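The Kitchen Robot Demo Is a Very Clean Room
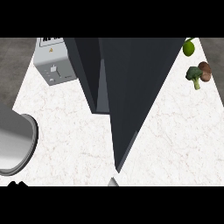 KILTANO, May

Clerklow wants $2650 for a kitchen arm called the Plukus, plus $761 a year for what it calls the skills plan. I spent an afternoon with the sales material before deciding what I thought of it, and most of what I was shown was rendered.

I don't mind simulation. Engineers need somewhere cheap to fail. But look at the counter they picked. White marble with a bit of pink veining, a toaster, a metal pot, a lime, some broccoli and one mushroom. Between the pot and the arm there is a stretch of bare stone bigger than my whole prep space. My toaster shares its corner with the mail and a bag of onions that has split.

The brochure says the system practiced 987 tasks before release. Practiced where? I asked, and was told the number covers "all environments," an answer that could mean anything. I asked how many were done in a kitchen somebody cooks in and got a link to the same brochure.

Ramasamy, the rival outfit across town, at least rents its machine out for 3 weeks before you pay in full. I'm not sold on that one either. It is slow, and the contract is long. Still, you find out in your own kitchen whether it can pick up your own broccoli, and you can send it back.

Clerklow offers a refund too, less shipping and a "calibration fee" that appears only on the last page of the terms. The skills plan is not refundable at all.

So here is what I'd want before paying. Show me the arm at 6 p.m. with a greasy pan in the way and bad light. Run it without edits, and leave in the drops. Until then I'll keep chopping my own vegetables.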